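Tamo Hand-Held Gripper – Set-up and Recording Guide
Section 5: Recording picking examples

Issue date: 12/06/2021

5.1 Purpose of this section

This section covers the recording of picking examples with the hand-held gripper. The examples are used to train the Darkasus learning system. Fitting the camera and pairing the base unit are covered in Section 3 and must be complete before work starts.

One example is one pick: the gripper approaches, closes on a single item, lifts it and sets it down in the target area. A set is 40 examples recorded without changing the surface or the lighting.

5.2 Before you start

1. Charge the gripper until the charge level reads 80 per cent or more. Below this level the finger position readings may drift during a long set.

2. Wipe the camera lens with the dry cloth supplied. Do not use spirit-based cleaners.

3. Open and close the fingers fully five times. Both fingers should travel freely and meet at the tips. If one finger lags, check the pivot pins for lint or thread.

4. Check that at least 2795 MB of storage is free. The recorder will not open a new set with less.

CAUTION: Keep hair, cords and loose sleeves away from the finger joints. The joints have no guard.

5.3 Preparing the work area

1. Choose a flat, stable surface. Tables, floors, rugs and bedding are all accepted, provided that the container does not slide when an item is pulled against its wall.

2. Place the container within easy reach. Leave clear space beside it for setting items down.

3. Put between three and seven items in the container. Mix soft items with firm ones, and shiny packaging with plain. A set made up of one kind of item will be returned.

4. Leave the rest of the room as it is. Furniture, shoes and shelves in the background are wanted in the recordings. Remove only papers or screens that show personal details.

5. Switch on the room lights that will be used for the whole set. Do not change them until the set is closed.

Note: Uneven light inside a box is acceptable. Do not add a lamp to remove shadows unless the items cannot be told apart by eye.

5.4 Recording a pick

1. Hold the gripper level with the fingers pointing away from you. Press the record button once and wait for the short tone.

2. Hold still for one second, then move towards the container at an even speed. Sudden turns of the wrist blur the view and break the position track.

3. Open the fingers only as far as the item requires. For flat packs, bring one fingertip over the pack and the other to the opposite side. If the wall of the container is in the way, withdraw and approach from another angle – do not force the fingers against the cardboard.

4. Before closing, check that the view takes in both fingertips, the item and enough of the container to show where the item lies. A tissue pack at the front of a box, with soft toys behind it, makes a suitable pick.
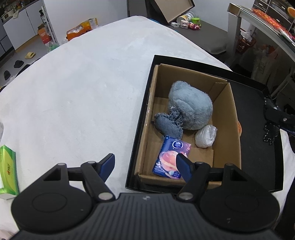
5. Close the fingers until the item is held. Stop there. Crushing a soft item counts as a fault, even when the lift succeeds.

6. Lift straight up until the item is clear of the container wall, then move it to the target area. Lower it and open the fingers. Do not drop it.

7. Hold still for one second and press the record button again. Two short tones confirm that the example is stored.

5.5 Failed picks

Keep failed picks. Mark them with the side button within five seconds of the second tone. Delete an example only if the lens was covered or the wrong item was taken.

Units supplied by Brirent before May store the fault mark in a separate file. Copy both files when moving a set – without the second, every example is read as a success.

5.6 Closing a set

1. Select Close Set on the base unit.

2. Enter the surface, the container type and the number of items. Use the terms in the Lindqvist list (Appendix B).

3. Leave the base unit switched on until the status light is steady. For upload, see Section 6.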